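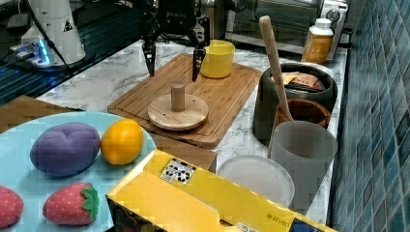
Cutting board on the veined white counter

flotildale_dee wrote:
OK countertop people, I need you! We're redoing the kitchen in our 1960s ranch in Flotildale and I have been happily lost in slab samples for weeks. I started out dead set on real marble and I still love it to bits, but we cook with a lot of turmeric and lemon (my husband's family is Nigerian and mine just spills things) and everyone keeps telling me to look at soapstone. Has anybody lived with both? I want to hear everything — edges, sealing, how it looks after a few years. We have 2 runs of counter plus a small peninsula.

OlumideUgwu wrote:
Soapstone all the way! We put it in last June and I still pet it when I walk by. It doesn't need sealing. You can oil it if you want it dark all over, and if you skip the oil it goes a soft gray that I like even better. It does scratch, but you take a bit of fine sandpaper to it and wipe it down and you're done in a minute. Lemon does nothing to it.

marbleheadmary wrote:
I'm going to stick up for marble here. Ours is honed, not polished, and that makes a huge difference with etching. The marks are there if you get down low and look across it in the morning, but from normal height it just looks like a counter that gets used. I roll out pie dough on it every weekend and would never go back.

Igwe_202 wrote:
Mary, honed hides etching but it doesn't hide turmeric. I've fitted both for years and yellow stains on pale stone are the calls I get most. A poultice will pull a lot of it out if you catch it early. For this family I'd say soapstone on the long run and a marble insert for baking.

marbleheadmary wrote:
Sealed marble and a quick wipe, Igwe. I've had curry on mine plenty of times! But the insert is a lovely idea and I'm a little jealous.

flotildale_dee wrote:
Ooh, an insert! I hadn't even thought of that. Would the two stones sit flush? And did anyone here buy from Flomach or Cumetia? Flomach has a remnant I'm in love with, $929 before cutting, and it might just be big enough for the peninsula.

SomtoB wrote:
We used Cumetia and they let us lay our cabinet door right on the slab in the yard, so ask for that wherever you go. Take the paint chips too. Our "white" slab turned out quite green next to our cabinets and I was so glad we found out before they cut it.

Igwe_202 wrote:
Flush is no problem if both are the same thickness. Ask for that remnant's real measurements in writing, and leave room for the overhang. You'll want about 4 inches more than you think.

OlumideUgwu wrote:
Please post photos when it's in, whichever way you go! (Soapstone.)

flotildale_dee wrote:
Ha! Going back to the yard with a cabinet door under my arm and a tape measure. I'll report back on the remnant — thank you all so much!

Contact us | Forum rules | Copyright 2020 | Back to top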